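Quick one this time, still unpacking from the Comari trip. Skate notes, August 8, 2025.

The Vimard ledge is back. City put knobs on it in April, somebody's bolts didn't hold, and now it's waxed end to end again. Go early. Security rolls through at lunch and they're fine if you leave when asked, so leave when asked.

Dandadine boards came in, 92 decks, mostly 8.25 and 8.5. The little 7.75s went in two days. Sorry. More on order, no date yet. Quansah wheels still stuck in shipping, dont ask.

Video premiere moved to the back lot behind the shop. Bring a chair. Full length is around 7 minutes, a lot shorter than we said, half the night footage came out too dark to use. Comari section is the best of it by far, the long bank with the gap over the drain. Rough ground, soft wheels all the way.

Best trick jam after, if it stays dry. Cash for first, shoes for second, stickers for evrybody else.
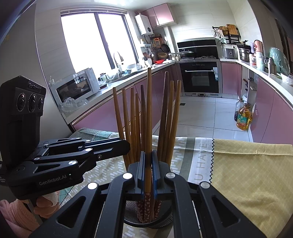

Do I need to sign up for the jam?

Just show up with a board and put your name on the sheet by the door before it starts. Helmets if you're under 16.

Next newsletter when we get to it.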